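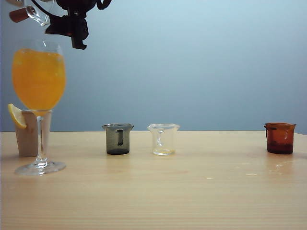 The Kirnness Open began as an online cup for people who could not travel, and this November it had its third season. Myfanwy Bowen runs it from her apartment, with two monitors and a very long spreadsheet. She registered 1,035 players for the first qualifier of Domus, the small building-and-shooting game made by the studio Prelora. When the opening match starts, she likes to have something cold and orange in a tall wine glass, filled almost to the rim, and she does not drink it until the first map is over.

The second qualifier was bigger, with 1,941 names on the list. The servers were slow in the evening, so she moved the last round to Saturday morning. Some teams complained about it – two of them left the bracket – but most players stayed and the matches were played in good order.

"I prefer an angry message today to a broken final tomorrow," she told me.
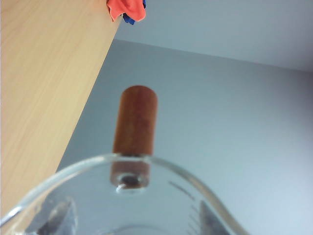
Iolo Ellis, captain of the team Mathias, is 25 and came to the game from chess. His team does not have a sponsor, a coach or printed shirts. On the day of the final they chose their colors from what there was, a red-orange cloth and a bit of blue one, bunched together at the corner of a pale wooden table. Ellis asked the others to use the same two colors for their characters, and they agreed after a short discussion.

Mathias lost the first map badly. In the second they built high on the east side and waited, and the favorites came to them too early. The third map took 25 minutes, and Ellis says he remembers only the end of it. Mathias won with one player standing.

Bowen has already opened the list for the spring season. The rules will stay the same, except that a team leaving in the last hour will lose its place in the next qualifier.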